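Percepção e Planejamento para Manipuladores Móveis
Notas da aula 7: estimar a pose da câmera antes de planejar
Prof. Yuzuki Nishimura

Na aula passada fechamos a cinemática do braço. Hoje entra a parte de que mais gosto: o que o planejador faz quando a câmera do punho entrega uma vista em que nenhuma parede está na vertical!

Todo o material roda no Sikow, o nosso simulador de ambientes internos. O pacote de percepção é o Clotar e o planejador é o Caltatura, os mesmos do laboratório 2.

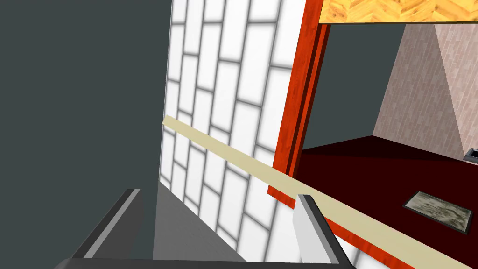 Lembrem a cadeia de transformações: base, tronco, ombro, punho, câmera. Um ponto p_c, medido no referencial da câmera, vai para a base por

p_b = T_bp · T_pc · p_c

em que T_bp vem da cinemática direta e T_pc da calibração mão-olho. Se T_pc tiver um erro de rotação pequeno, o erro de posição cresce com a distância: 2 graus a três metros já dão mais de dez centímetros. Numa passagem de porta isso é muita coisa.

O Clotar extrai segmentos de reta e procura os pontos de fuga. Rejuntes e rodapés são ótimos para isso (adoro quando um padrão repetitivo, que tanto atrapalha a correspondência de pontos, vira aliado). O RANSAC roda com 200 iterações e limiar de 2 pixels. Numa das sequências de teste sobraram 213 segmentos coerentes de um total de 714, e mesmo assim a orientação saiu estável.

Cuidado com a máscara do próprio robô! As bordas da garra são retas longas e nítidas, e o estimador se apaixona por elas. Apliquem a máscara antes da extração de segmentos, usando o modelo URDF e os ângulos das juntas no instante da captura.

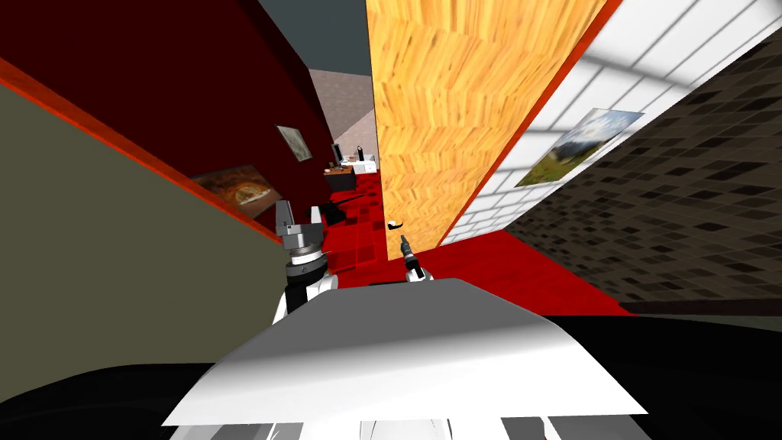 Com a orientação corrigida, o Caltatura recebe a nuvem de pontos alinhada à gravidade e separa piso, paredes e obstáculos. Só então chamamos o RRT-Connect. Experimentem inverter a ordem uma vez, vale muito a pena: o piso inclinado vira obstáculo e a busca se perde em caminhos absurdos.

Exercícios

1. Deduza a matriz de rotação a partir de dois pontos de fuga ortogonais.
2. Desligue a máscara do robô e compare o erro angular.
3. Troque o limiar do RANSAC e trace a curva de inliers.

Entrega até 19 de maio, pela página da disciplina. Leitura para a próxima aula: capítulo de Yokoyama, seção sobre calibração mão-olho.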